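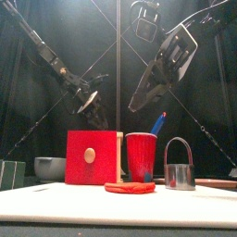

*Ekua Ankrah and Emanuel Radu*
*Supervisor: Tassanee Chuensuk*
*23 January 2019*

## Desk storage for shared study tables

Our project looked at how students keep small items on a shared table, and whether a box with a knob gets used more than an open cup. We picked the topic after our first survey in October, when most people told us they lost pens more often than anything else.

### Materials

The red wooden box has a round light-wood knob on the front. The cup next to it is red plastic with a white rim, and we used it for markers. We kept both in the same colour so that people would not choose one because it was brighter. The table top is white, which made small items easier to find.

### Method

We asked 17 students at Kistevier to work at the table and put their things away when they finished. Duangjai Suksawat wrote down where each item went. We did not tell anyone which container to use. In total we recorded 135 items over the project, a bit short of the 200 we had planned.

### Results

Markers and pens nearly always went into the cup. Erasers, clips and other flat items were split between the box and the bare table top. Several students said they forgot what they had put in the box — one asked for a label on the front.

### Problems

Our first recording sheet had no column for items left on the table, so we had to redo the first group. We also should have measured how long tidying took.

### Next steps

Kamonchanok Ruangrit has offered to run the same test at Jirlow with a labelled box. The new recording sheet is finished and will be handed over with the box and the cup.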